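FOR RELEASE IN JANUARY

Golar opens its island guesthouse at Flavcombe, and I'd love you to come

I've been told a press release should sound like it was written by an office. We don't have much of an office, so you're getting me, the person who runs Golar, typing this at the kitchen end of the house with the ferry timetable propped against the lamp.

The news first. Golar, our small travel company, is opening a guesthouse on the seaward side of Flavcombe this spring. It has five rooms, one long porch, and a path down to a pebble cove that most of the day boats sail straight past. Bookings open at 9 a.m. on the first of the month through Skedville, the same booking site we use for our walking weeks, so if you already have a login there you're all set.

I first came to Flavcombe for two nights and stayed for eleven days (I missed one boat on purpose and the next one by accident). It isn't an easy place to reach. You take the morning train to the coast, then the ferry, then a ride up the hill in our van with your knees against somebody's suitcase. But the air up there smells of salt and wild thyme, and by the time you've put your bag down you'll have forgotten the van completely!

The rooms are plain and bright. Each one has a proper bed, a deep window seat and a shelf of paperbacks that past guests of our other trips have mailed to us, some with very firm opinions written in the margins. Two rooms face the water, two face the orchard, and the fifth is up in the attic, where you get a bit of both if you don't mind ducking. There are no televisions. There is Wi-Fi on the porch and, on calm days, in the attic.

Breakfast is help-yourself from seven until whenever the last person wanders down. We'll have bread from the village bakery, eggs, plum jam and far too much coffee. I'm a slow starter myself, so please don't feel you have to be cheerful before nine.
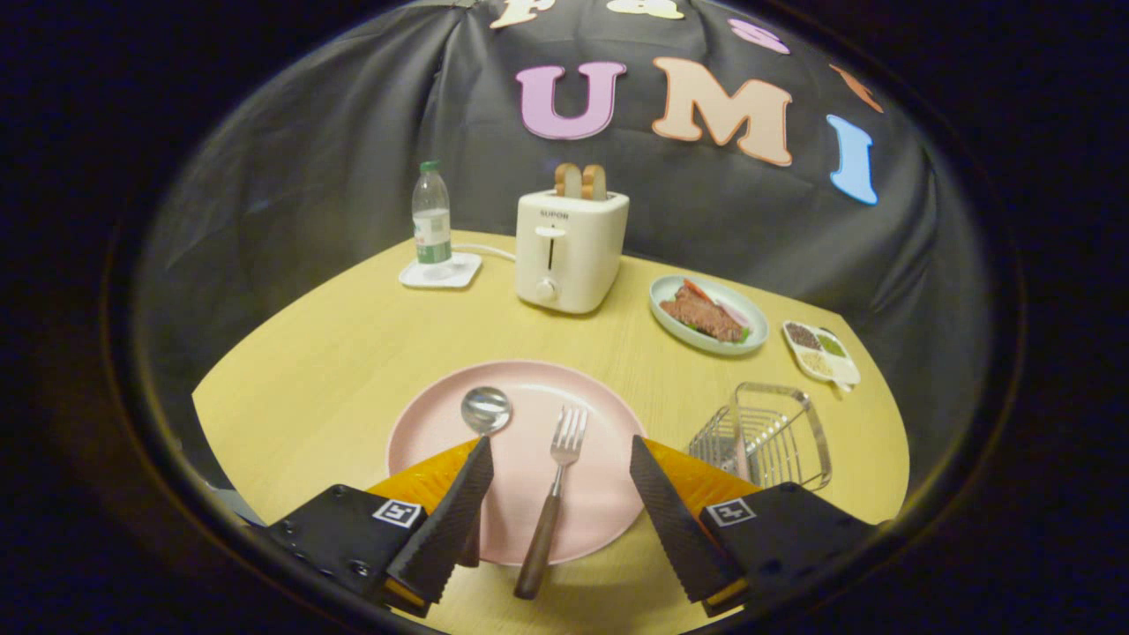
Toaster and water bottle on a round table.

Lunch you can take with you. Tell us the night before and we'll pack something for the boat or the trail, and in the evening there's one sitting, one menu and usually soup to begin with. We can cook for vegetarians and for most allergies, but please put it on the Skedville form so we can shop for it. The grocery boat only comes twice a week, and it waits for no one.

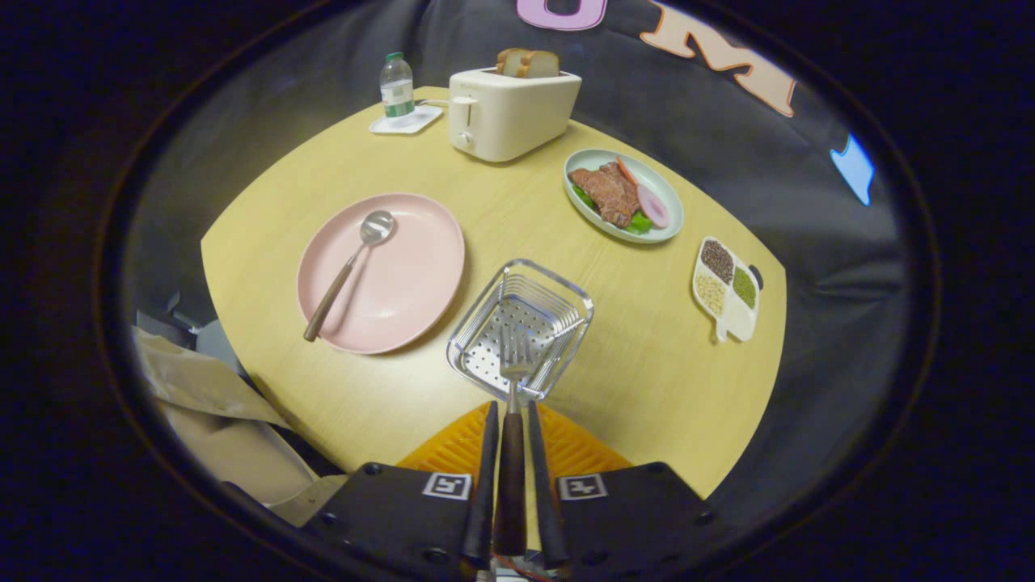 After dinner people tend to drift out to the porch, and that's where most of the next day gets planned. The island has 32 miles of marked trails, from a flat stroll along the harbor wall to the climb up Hegedűs Point, which tops out at 786 feet and feels like more. I've done it in sneakers and regretted it. Bring boots. From the top you look down on the whole north shore, and in late spring the seabirds are packed in along the cliffs and making a terrific racket.

If you'd like to be on the water instead, we run a small boat out to the coves most mornings when the weather lets us. The skipper decides, and the skipper is always right, even when the sky looks perfectly fine to you and me. Swimming is chilly until July – I go in anyway, loudly.

We've kept the place small because Flavcombe is small. Only 573 people live here all year, and we want to be decent neighbors to them. We buy what we can in the village, we ask guests to leave their cars on the mainland, and we close up for the quiet months so the island gets a rest from us.

Stays are three nights minimum, with arrivals on the afternoon ferry. Breakfast, dinner, and the van ride each way are included; boat mornings and packed lunches are extra. Children are welcome, and so are well-behaved dogs in the two orchard rooms.

Writers and editors who'd like to visit before we open, please get in touch through the press page at Golar. We're holding a few nights in early spring for you. Let me know which ferry you're on and I'll meet you at the harbor – look for the green van with the dented door.

ENDS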